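Campus Speech Project: Progress Report to the Manzano Fund
December 20, 2019
Prepared by Araceli Esteban, Nivwood Center

The grant covers our work on how colleges respond when a faculty member's posts on social media draw public complaints. This report covers the period since July.

Case file
We set a target of 200 cases and have 165 entered. Of those, 130 have been checked by a second reader. The remaining 35 are waiting on documents, mostly from private colleges, which are not bound by public records law and often decline to answer. Public colleges have been slower than we planned for, and two want copying fees that we are disputing.

Each entry records what was posted, who complained, what the administration said and whether any discipline followed. We dropped the field for the professor's political leaning. Our readers disagreed on it too often for it to be useful.

Survey
The faculty survey went out through Enima to 2,000 instructors. Responses are still coming in and we have not looked at partial results. Adjuncts are answering at a lower rate than tenured faculty, so a second reminder will go to them in January.

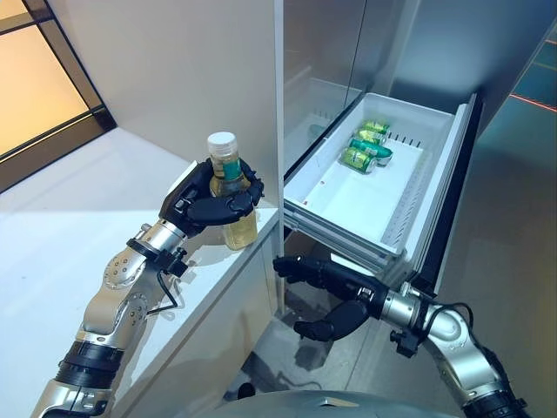
Budget
Spending is under plan because the records fees have not been paid. We ask to carry that money into the spring. The Skikero database license was renewed at the same price.

Next steps
Finish second readings, close the survey, and send a draft of the first chapter to the Fund's reviewers by the end of March.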